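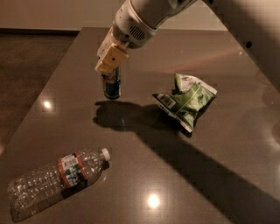 Rule interpretations for the indoor season, issued 06/05/2022

The Kulteo Netball Umpires Panel has adopted three changes to its accreditation procedure. They apply to all umpires registered with the Dritham and Nanilska branches, including those holding a provisional badge.

Currency of badge. An umpire must officiate 30 quarters in a registration year to retain a badge at the present level. Quarters umpired at carnivals count at full value. Quarters abandoned before the halfway mark do not. Log sheets must be countersigned by the venue supervisor and lodged by the end of September.

Fitness standard. The timed run remains at 2000 metres for Level 2 and above. Candidates who miss the cut-off may re-sit once, no sooner than 14 days after the first attempt. A medical certificate defers the test but does not waive it.

Match reports. Any suspension or ordering off must be reported in writing by the senior umpire, using the revised form. The incident summary is limited to 300 words. State the rule number, the quarter, the score and the action taken. Opinions on a player's intent should be left out unless the rule cited requires a finding on intent.

Theory papers for the Rinaldi Shield panel will be marked by Ornella Valentini. Practical assessments are booked through Coralie Costigan, who needs the candidate's registration number and court preference. Assessors cannot be requested by name.

Travel claims for the previous season are still being processed. Umpires who claimed mileage between two venues on the same day should check that both court numbers appear on the claim. Incomplete claims will be returned unpaid.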